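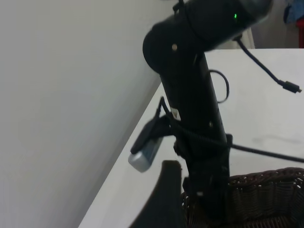
Dedeo tracks court dates in cases against elected officials. I used it from August on for two bribery cases and a libel suit. Hearing alerts arrived within 15 minutes of a filing, except for 7 that never came. 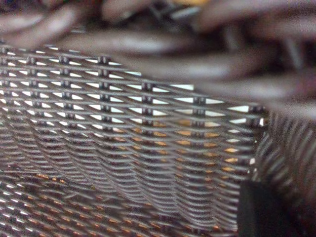

Woven metal mesh.

Search is slow. A query on one state senator returned 568 entries, and only 50 can be exported at a time.
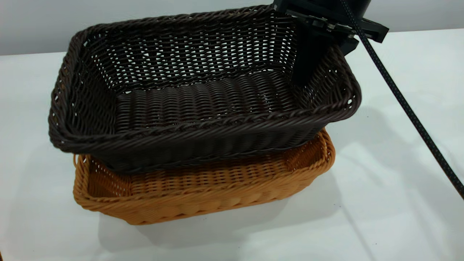
Courts and Statehouse Desk

Bail orders are easy to find and the PDFs open fine on a phone. I'm keeping it for another year.

Iker Figueroa, Sat 4 November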